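Speaker notes — "Collecting demonstrations on a lab bench"
Version 2022-08-09, for the internal day at Kelledell
Wenceslao Zepeda

Talk is planned for one session before the break. Speak slowly. Drink water before the second part. If the clicker does not work, ask Sabatier people at the desk, they have a spare.

Opening

Good morning. My name is Wenceslao and I work on the bench tasks in the Sillska project. Our goal is simple to say: we want one arm to do small jobs with glassware, and we want it to learn these jobs from examples that a person gives. I will not talk about the network today. My colleagues from Trumier did that in May and they did it better than I can. I will talk about the examples, where they come from, and what makes one good or bad.

(Pause. Ask who in the room has ever guided an arm by hand. Wait for hands. Last time it was very few, so do not make a joke about it.)

If you have done it, you know the feeling. The first examples are slow and ugly. Then you become quick, and the examples look nice, and you are proud. I want to explain why the quick ones gave us trouble.

What we call an example

One example is one full attempt at one task, from the start position to the end position. We keep the joint positions, the gripper command and the video from the cameras. We keep also a short line of text which says what the person tried to do. This line is typed by the operator before the attempt begins. In the beginning we let people write it after, and they described what happened and forgot what they wanted. "Moved tube to the left" was the text, when the wish was "put the tube in the rack".

So: the text is the intention. The video is the result. Please keep these two separate in your own projects also.

(Next slide. Table of tasks. Do not read the table aloud.)

We have 12 tasks on the list now. They are things like moving a tube from one hole to another, putting a dish next to a beaker, laying the tongs down flat. Pouring is on the list but we have not started with it. We wanted 500 examples for each task. I will come back to this number, because I don't believe in it anymore.

The bench

Now the place where the work happens. Many of you know only the clean drawings from the proposal, with a gray box for the arm and a gray box for the rack. The real bench has a lamp, cables, a desk behind it, and the glass is transparent, so the background comes through it into every example.

(Leave the slide up for the next two points. Point to the test tube in the rack and then to the tongs, these are the two objects I talk about.)
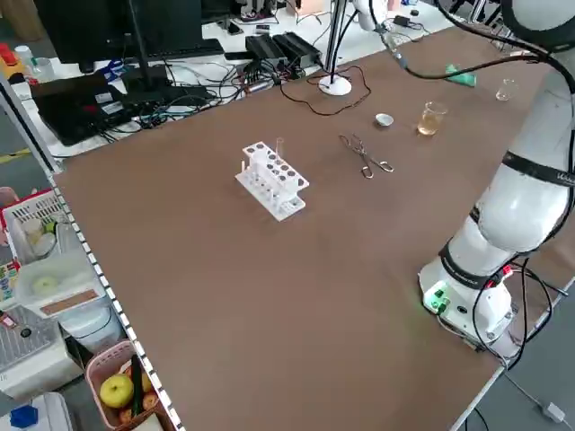
How many operators do you need for one task?
We use at least five, because with fewer people the model copies the personal habits of one hand, for example always coming to the rack from the same side.

I learned this with the tube task. Our first set was made by two people, and one of them was me. I like to lower the gripper very late, just before the tube. The other person lowers early and then slides in. The trained policy did something in the middle of both, and the middle was exactly at the height where the gripper touches the rim of the glass. It did not break the tube, but it pushed it, and the rack moved also.

Adding more people made the data look more messy on the plots. The success rate on the bench went up anyway. I don't have a complete theory for this. One idea is that with two habits there is an empty space between them, and with more people the space is filled. Somebody at Trumier is looking at this question and I hope she will present next time.

The tongs

The tongs are the most difficult object we have, and I did not expect it. They are metal, so they shine, and lying flat they give the gripper very little height to work with. The place where you take them decides everything after. If you take them near the loops, the other end hangs down and swings. If you take them near the joint, they stay level, but the fingers have less space.

In the first weeks we let each operator decide. After that we fixed a rule: take them near the joint, always. The examples became very regular and the learning was fast. Then we placed the tongs in another direction on the table and the arm could not do it, because all our examples had nearly the same direction too. The rule was fine. The start positions were the problem.

(Slow down here. This is the main message of the talk.)

Start positions

People do not place objects randomly, even when you ask them to. They place them where the next attempt will be comfortable. After one hour of work every operator puts the rack back in its favorite spot — mine too, I checked my own recordings and I was a little ashamed.

What we do now: the computer chooses a position and an angle for each object before every attempt and shows it on the screen as a thin outline over the camera picture. The operator moves the objects until they match the outline. It takes more time. At the beginning people complained, and I complained with them. Now an attempt with reset takes longer, but we throw away fewer of them later.

Some outlines are not possible, for example the rack would stand under the arm. There is a key to skip. We save the skips, because one operator skipped very often and we found that she could not reach that corner well from her chair. We changed the chair.

Failed attempts

(Here a question comes usually. If it comes, answer it now and cut the next paragraph.)

In the first version of our protocol a failed attempt was deleted immediately by the operator. It felt natural, you make an error, you press delete. Two bad things came from this. First, we lost the recoveries. If the gripper misses the tube, opens, goes back and takes it correctly, this is a very valuable example, and people deleted it because it looked bad. Second, we did not know how difficult each task was for humans.

Now there are three marks: clean, recovered, failed. Nothing is deleted by the operator. For training we use clean and recovered. The failed ones we keep for the model which judges success, and this model needs them very much.

I ask you only for one thing: don't make the marks more detailed than this. We had a version with 8 marks and two operators did not agree with each other on the same video.

Glass and liquid

A short point for the people who plan wet tasks. When there is liquid in a beaker, we treat it as an obstacle only and the arm has no task with it. But it must be in the recordings, because later the arm will work with liquid standing next to it. If all examples are made with a table without liquid, you cannot be sure what happens on the first day with it.

Depth cameras are weak on clear glass. You get holes in the depth, or you get the depth of the table behind. We tried a spray that makes the glass matte. The depth became nice and the policy worked only on sprayed glass. We stopped this. We use the color cameras, and the lamp stays at the same place for one block and moves between blocks.

About the number

I promised to come back to 500. It came from the proposal, and it was chosen before anyone had touched the arm. For the rack task we stopped improving long before it. For the tongs we passed it and were still improving. If I write the plan again, I would put no number per task. I would collect a small block, train, watch the arm on the bench, and write down where it fails. The next block is collected there.

(Sabatier wants numbers for the budget. If they ask, say that hours are easier to promise than examples. Do not promise hours today.)

What is next

Pouring, with water at first. A second arm of the same type at Kelledell, to see if examples from one bench help on the other. And a better outline tool, the current one freezes when the camera is restarted. If somebody here has written such a thing, please find me in the break.

Thank you. Questions.

(Possible question: can we share the data? Answer: inside the project yes, with Trumier yes, outside it is not decided. Possible question: why not simulation? Answer: we do it for the arm motion, the tongs in simulation slide in a way that real tongs don't. Show the backup slide only if there is time.)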